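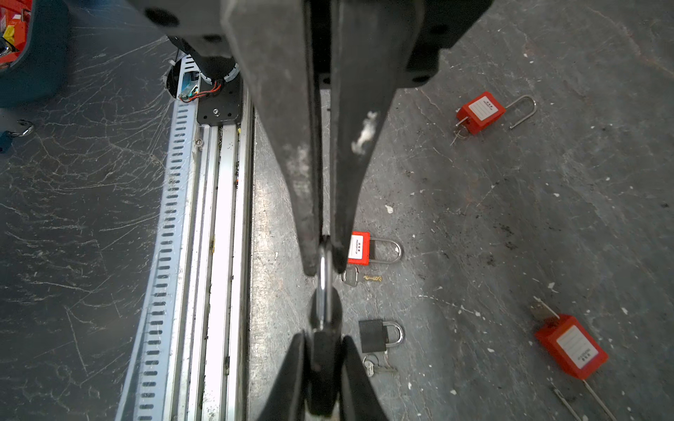

Equipment plan for the lock cell: what we are buying and when

The budget for the padlock handling cell was settled before the holiday, and the new spending period opened on 1st January. Nnamdi Akande has asked that everyone who books time on the cell read this before sending in requests.

The largest line is spare fingers for the grippers. The long black ones scuff quickly when they work on steel shackles, and last year we ordered them one pair at a time and paid shipping on each. This year we will order 8 pairs from Pullamo in one go. The price is $900 for the lot, delivered.

The second line is locks. Red safety padlocks with the printed labels are still the main test item, and we want 50 more, keyed differently. Please put keys back with their own locks at the end of a session. Replacing lost keys came out of the same money last year, and there is no separate line for it now.

We are not replacing the linear rail. Olanrewaju Obi got a quote from Plavden for a covered version that would keep grime out of the channels, but the lead time was 10 weeks and the mounting holes do not match our carriage plate. He will clean the present rail and look at the wiring by the motor mount at the same time. The covered rail goes back on the list for May.

The floor mat is also staying. It is badly scratched, but it still grips. Teams that need a plain background can cut a piece from the roll in the Okonkwo room.

Requests for anything under the small parts line go to Nnamdi by email, with a part number and a price. Orders already placed through Fimport do not need to be sent again.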